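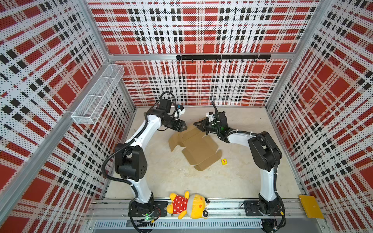 *Red, white and black plaid on perforated wall panels, with a row of hooks on the rail.*

Textile printer Cirasura will reopen its pattern archive in December after 11 months of repairs. The archive holds 257 checks and tartans.

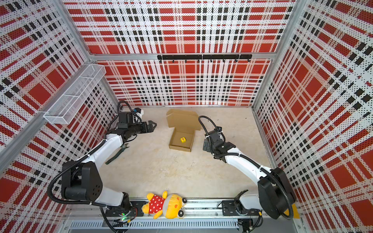
Entry will be free on Friday afternoons. Visitors can order a print of any pattern on cloth or paper. Large checks, such as red squares crossed by white bands, need a wider sheet and cost more. Orders take nearly 60 days.

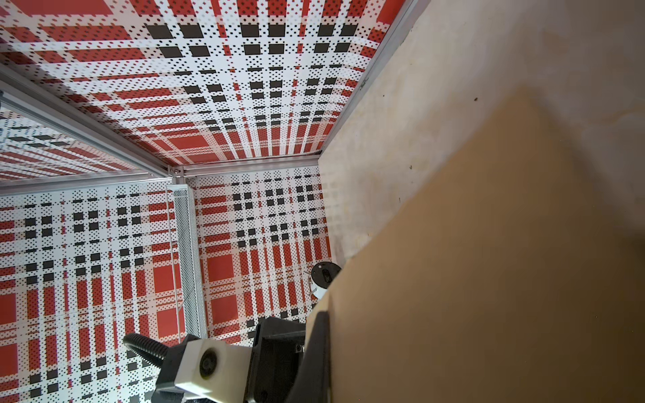

Kukaso, which owns the building, has added 2 reading rooms. Bookings open next month.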